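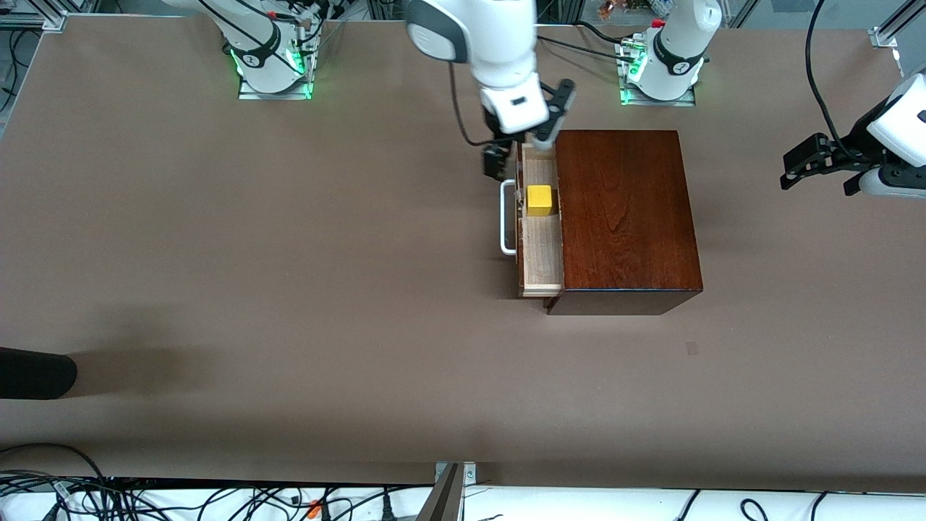
By the Cluterby Manipulation Group, Bainbridge
Posted 19 Dec 2023

3. Gathering the Drawer Demonstrations

Figure 1. The drawer task at our second station. The drawer is open with the yellow cube inside, the right gripper is above it, and the left gripper is empty and well clear of the cabinet.

3.1 Task and setup

We spent more time on the drawer task than on any other in the Cavutora set, and we grew rather fond of it along the way. The task sounds simple enough when you say it out loud: pull the drawer open by its handle, take the cube out, put it down on the table, and push the drawer shut again. A person does all of this without thinking. Our operators, who drive both arms from a pair of hand controllers, needed most of a week before their motions stopped looking timid, and we threw out nearly everything recorded in those first days.

The cabinet stays near the middle of the table, but we move and turn it a little between episodes so that the policy can't simply memorize where the handle is. The cube (Figure 1) is small and bright yellow, and it shows up very well against the pale wood of the drawer. We worried for a while that this made life too easy for the vision encoder, and we come back to that question in Section 5, where we swap in duller objects and watch the success rate go down.

3.2 What we kept

Between February and the end of the summer we recorded 1,381 episodes, of which 1,042 were kept for training. Most of the rest were dropped for plain reasons, such as a cube that slipped back into the drawer or a recording that stopped early. We did hold on to 314 episodes in which the operator fumbled and then recovered, and these are counted among the ones we kept. Leaving them in helped more than we had expected, and we would warmly encourage other groups to go back through their discards before deleting anything.

3.3 The idle arm

In many episodes only one arm has much to do at a given moment. We asked operators to park the other gripper off to the side, fingers open or closed as they liked, and we recorded its joint positions all the same. Early versions of our labeling tool, Itetti, trimmed these quiet stretches away to save space. That turned out to be a mistake, for the trained policy would then let the unused arm drift in toward the cabinet at the worst possible time. With the quiet stretches put back, the drifting mostly went away. All the results in Section 4 use the untrimmed recordings, sampled at the same rate for both arms.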